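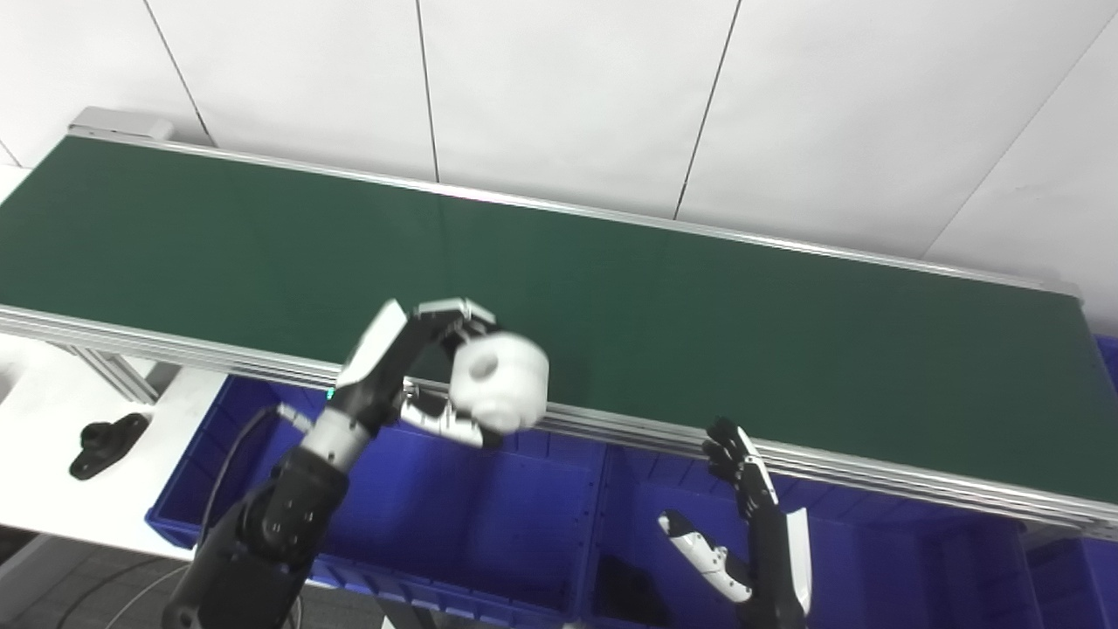 Green belt, aluminium rails, white wall panels. The sorting line at Bullotby.

Nudatwood makes white plastic fittings for garden watering kits. The sorting line went into the Bullotby shed in December. Click any picture for the larger size.

The belt is dark green and has an aluminium rail down each side. We looked at a white belt first and a grey one after that. White parts were hard to pick out on both, so green it was. The belt and frame came to $2,424 from Meesuk, with another $616 for freight and the spare belt.
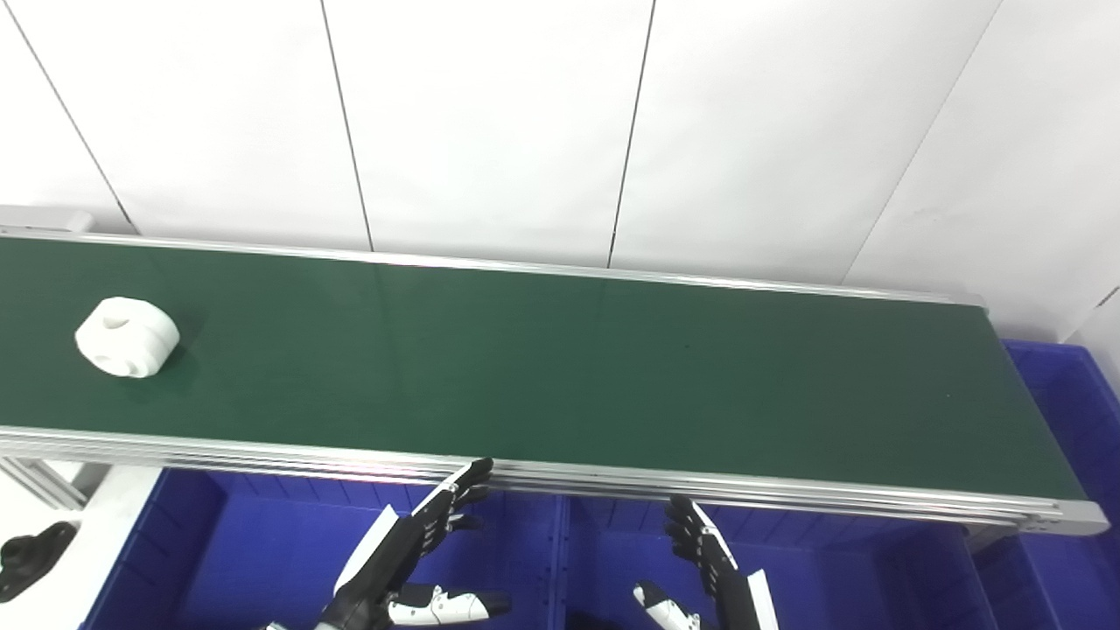 Couplings are the part we get asked about most. They go down the line singly, and each one is checked for flash around the openings before it goes in a bag of 50. The one on the belt has a hole in the top and another in the front, and both need a look. Blue crates sit under the belt so there is no walking back and forth. A full run is 1,150 parts, and we like to have it bagged by Friday lunch.

The rails are grooved extrusion, so brackets and guides can be bolted on later. Side guides are next on the list. Round parts can roll if they are put down the wrong way, and a spool with flanges should lie on its side with the flanges square to the rail.

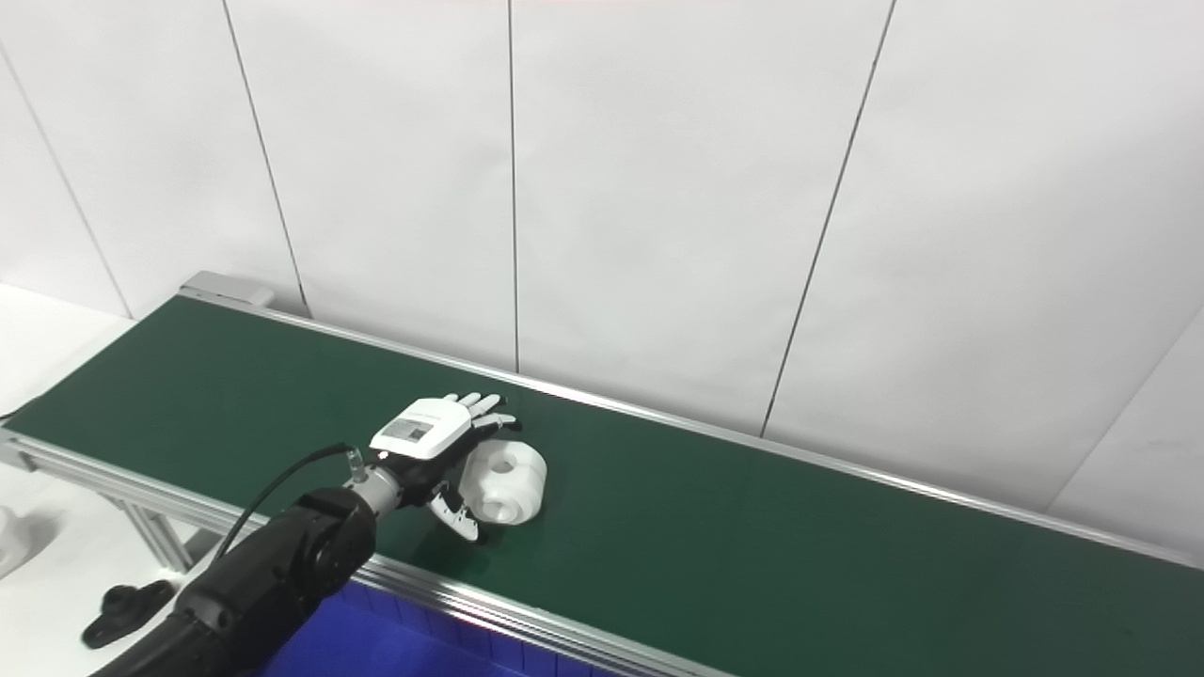

Pin-yu Tam wrote in to ask whether the Bruldale bags could be labelled by part number as well as colour, as the two coupling sizes look the same through the plastic. They can, starting with the next run. She would also like the spools packed separately from the couplings, and we are still working out the bag size for that.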